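Desk mats: does the big felt one do anything?

Forum: Desk and Office Setups
Page 1 of 1

mumow_fan
Our office manager wants to order Huvico felt mats for everybody, 84 desks in all. The pitch is less noise, less glare and "better focus." I've been using the sample since September and I'm not buying the focus part. Has anyone had one long enough to say if it's worth the desk space?

gravelpit
Had one for 3 years at my last job. It's a blanket for your desk. Collects crumbs, that's the focus you get. The Cestelmont leather one at least wipes clean.

Iason Stergiou
I'd keep the felt. My old desk at Giannakopoulos had a glass top and everything clacked, pens, mugs, the lot. A mat fixed that on the first morning. I don't know about focus, but I stopped annoying the guy across from me.

gravelpit
So would a dish towel.

mumow_fan
Fair. Here's my corner so you know what we're dealing with.

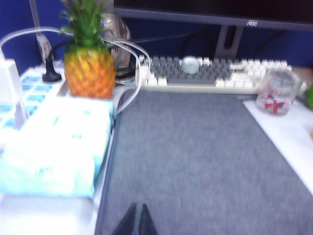 The mat eats the whole working area. I asked for the smaller size and was told there's one size, take it or leave it. So everything that isn't the keyboard gets shoved to the back or the side, and I'm supposed to believe this is a tidier desk. The pineapple and the tissue box ended up over on the left next to the power strip, and the roll of tape has been living on top of the keyboard. I have to move it every time I type.

Iason Stergiou
You could put the tape in a drawer.

mumow_fan
The drawer has a cable box in it. I did think about it.

pine_and_paper
I like the gray against the blue partition, for what it's worth. Is that a real pineapple? If it's real I'd want it off the desk before it gets soft. We had one leak on a shelf and the smell hung around for weeks.

gravelpit
You're all dodging the question. Would you pay for that mat with your own money? I looked it up and it's 16 dollars more than the Mumow one, which is felt too. Somebody tell me what the extra buys.

Iason Stergiou
Thicker, supposedly. I've only handled the Huvico, so I can't compare.

pine_and_paper
Thicker could be worse. My wrist sat wrong on a thick one. Took me roughly 5 days to give up on it.

mumow_fan
Okay, I'll try to be fair to it. What I do with a desk mat, in order of how often:

1. Mouse and keyboard. It's fine. The mouse tracks the same as it did on the bare desk, so no points either way.

2. Paper. Worse. Try signing a single sheet on felt and the pen goes right through. I keep a magazine under there now, so I've got a mat for my mat.

3. Fiddling with stuff while I'm on a call. The mat wins this one, I'll admit. A cube clicks like crazy when you put it down on a bare desk and on felt you barely hear it. It does nothing for glare, though. The green stickers still throw the light right back at me.

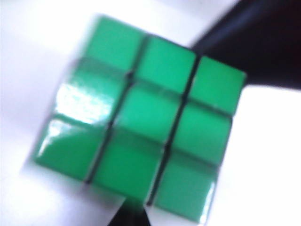

4. Lunch. See gravelpit on crumbs. He's right and I'm not happy about it.

gravelpit
Thank you. Get the money put toward chairs.

Iason Stergiou
They won't do chairs, they never do chairs. Take the mat and trim it. Felt cuts fine with a box cutter and a ruler.

pine_and_paper
Check the edge first. If it's stitched it'll start coming apart wherever you cut it.

mumow_fan
There's a darker seam down the left side, so I'd have to cut from the right. I'll ask if they want the sample back before I take a blade to it.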